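Thursday, extraction bench, February

Picked up the valerian tincture where I left it. Jar 3 had been standing in the cupboard the longest, so I strained that one first through doubled muslin and then through paper. The paper clogged almost at once. Root tinctures do this to me every time when the powder is too fine. Changed the paper twice and let it drip while I got on with the labels.

Colour is a mid brown, a bit darker than the last batch. Smell as expected, i.e. bad. Windows open all morning.

Yield was lower than I wanted. I think the marc is holding a lot back and I only pressed it by hand. Hortensia says to wrap it and leave it under the screw press over lunch, which I did, and got a further 63 ml out of it. Should have done that from the start. Have written it on the card inside the cupboard door.

Labels: the new batch code is Irkis plus the jar number. The old Namis labels are still on the skullcap and the lemon balm and I have left them alone until those are used up. Please don't relabel anything halfway through a jar. We had two codes on one bottle in the autumn and it took an afternoon to sort out.

Passionflower next. The dried herb from Ustix arrived in paper sacks, well packed, with more stem than leaf. I rubbed a handful through the coarse sieve and a good part stayed on top. It isn't spoiled and the smell is clean and hay-like, but I'd call it second grade and we paid for first. Have put a handful in a bag for Hortensia to look at before we write to them. If she agrees, I'd rather ask for a part credit than send the lot back, as we need it for the night tea.

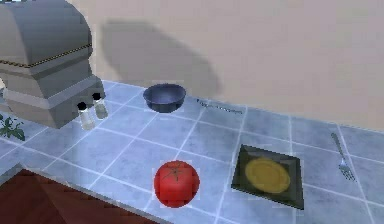
Night tea blend, second trial. Base is lemon balm and passionflower, with a little lavender and the smallest amount of valerian I can taste. First trial had far too much lavender and tasted like a drawer. Cut it by half. Steeped 16 minutes, covered, water just off the boil. Better. The valerian still comes through at the end and sits at the back of the tongue. Tried again with a pinch of liquorice root and it rounds it off, but then we have the blood pressure question with liquorice and would need a warning on the packet. Prefer to leave it out. Fennel might do the same job. Will try fennel.

Hortensia tried both cups without knowing which was which and picked the one without liquorice, so that settles it for now.

Spent an hour after lunch with the old herbal, the 1857 one with the loose spine, looking for what they put with valerian. It has it down for "nervous headache and the vapours", with orange peel and cardamom. I hadn't thought of cardamom. It gives no amounts that make sense to me, only "a sufficiency". Bitter orange peel would probably cover the valerian better than lavender does. We have some left from the digestive bitters, so it costs nothing to test.

None of this tells us if it helps anyone sleep, obviously. The packet wording stays as it is, "traditionally taken in the evening", and nothing stronger than that.

Bhutto order: they want the plain lemon balm in the larger bags and have asked if it can be cut finer. It can, but fine-cut balm loses its smell quickly and I'd want it sealed the same day. Told them so. Waiting to hear.

Odds and ends:

- Small scales drifting again. Checked with the brass weight, reads high. New battery didn't help. Use the other one for anything under a few grams.
- Nearly out of filter paper, wide size.
- Muslin boiled and hung up.
- Valerian marc is in the lidded bucket outside. The cats have found it.

To do next:

- Fennel version of the night tea, and one with orange peel and cardamom.
- Strain the skullcap.
- Pour off the valerian once it has settled, and leave the last cloudy bit behind.
- Write to Ustix when Hortensia has seen the bag.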